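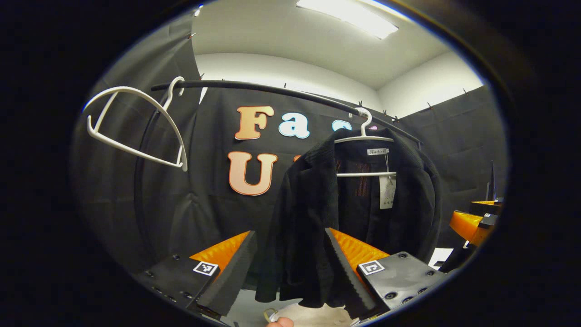
Nellon coat drive moves to the old Pinditz building this fall

NELLON -- Anyone who has stood in line for the spring coat and clothing swap in Nellon knows how snug it gets in the library basement, and so there will be plenty of happy neighbors at the news that the swap is getting a bigger home. Starting in October, it will be held on the ground floor of the old Pinditz building on Mill Street, where there are wide front doors, a ramp and, at long last, a place to try things on.

This spring's swap found new owners for 592 pieces of clothing over 5 days, most of them coats and jackets, with a good showing of snow pants and children's boots besides. It was the busiest in the 13 years the swap has been going, and by the last afternoon people were passing bags over one another's heads on the stairs.

"We loved that basement, we really did, but you couldn't turn around without apologizing to somebody," said Maximiliano Mateos, who has organized the swap for the past four years and still wears a gray parka he picked up at his first one. "Folks were trying on coats in the hallway next to the boiler. They were very good sports about it."

The Pinditz building has stood mostly quiet after the shoe store closed, though longtime residents will remember its creaky floors and the candy dish by the register. Owner Ezequiel Cabello has offered the ground floor free of charge for two weeks each fall and spring, and he says the heat will be on well ahead of opening day.

The rules stay the same as ever. Bring what you can, take what you need, and please check the pockets first -- last year's finds included a wedding ring (happily returned) and a great many mittens without partners. Clean coats in all sizes are welcome, and larger men's sizes and toddler jackets go the fastest. Zippers should work, although a missing button or two is fine.

Coats can be dropped off through the summer at the library's front desk during regular hours. Hangers are wanted too, as the new space has a good deal more room to fill.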